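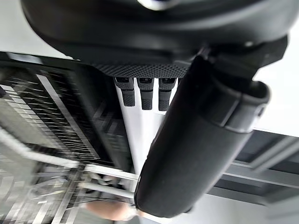

Neltby estrena estanterías y conserva las discusiones

2025-05-20 — El almacén vecinal de Neltby ya tiene estanterías metálicas nuevas, siete meses después de que se aprobara comprarlas y cinco después de que alguien recordara encargarlas. Las baldas vienen de un taller de Pusstead y sustituyen a las viejas, que llevaban desde noviembre apoyadas unas en otras por pura solidaridad.

La factura asciende a 811 euros, tornillos incluidos. Las instrucciones, según los presentes, iban aparte y en un idioma optimista. El montaje ocupó casi ocho horas, de las que una buena parte se fue en decidir qué lado era el de delante.

«Tienen dos lados iguales y aun así hubo bandos», resume Fletcher Donnelly, encargado del local, que votó por el izquierdo y perdió.

Queda por resolver qué se guarda en cada balda. La asociación Sutcliffe reclama la altura cómoda para sus vajillas de fiesta; los del club de senderismo de Ginerstead, que comparten el almacén, alegan que las botas pesan más. De momento las cajas siguen en el pasillo, etiquetadas con esmero, y el reparto se tratará en la próxima reunión, después del asunto de las llaves.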